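The Year I Let the Children's Library Talk Me Into Yellow

I should say straight away that I'm a beige person. My flat is beige, my coat is beige, and when I was asked to help do up the reading corner at our little branch library in Lurkarholm I turned up with a folder of oatmeal paint cards and a great deal of confidence.

Tania Navaratnam, the children's librarian, looked through them very politely and then asked if I'd ever met a four-year-old.

Fair point! So I went off and did my homework, which mostly meant sitting in other people's libraries, nurseries and waiting rooms with a flask of tea, watching where small people went. They went to the colour, every time. At the dentist's in Collen there's a red bench next to a perfectly nice cream sofa, and I watched one little boy climb over his own grandmother to get to it.

Grown-ups do it too, only we're sneakier. I caught myself in a café choosing the table by the orange wall (me, in my coat), and I stayed for two coffees.

After that I started noticing how often a strong colour gets put with plain old grey, usually a carpet, and how well the pair get on. The grey calms everything down and the bright bit gets to show off. Yellow shelving on a streaky grey floor looks cheerful even when what's on the shelf is only a few small bits and bobs. 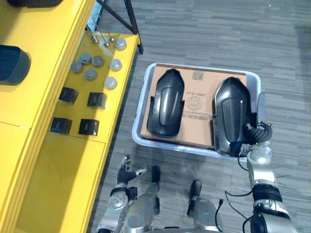

Picking the right yellow

Here's where I came unstuck, because there are hundreds of the things. We had custard, we had mustard, we had one called Pinto that looked lovely on the card and like old teeth on the wall. Mahfuz Bhattacharjee, who was doing the painting, put up patches of the last three on our list and made us look at them at eight in the morning and again at four in the afternoon. I thought he was being fussy. By four o'clock one had gone green.

The winner was a proper egg-yolk yellow with a bit of shine to it, and we used it on the low shelves and the window seat and left the walls alone. If you're nervous, do that. You can live with a bright shelf for years, but four bright walls is a lot to ask of anyone with a headache.

We opened the corner in November, on a day so dark the lamps were on by lunch, and the window seat was full within minutes. Tania brought biscuits. I've kept the flat beige, mostly, though there's a yellow stool in the kitchen now and I've got my eye on the bathroom door.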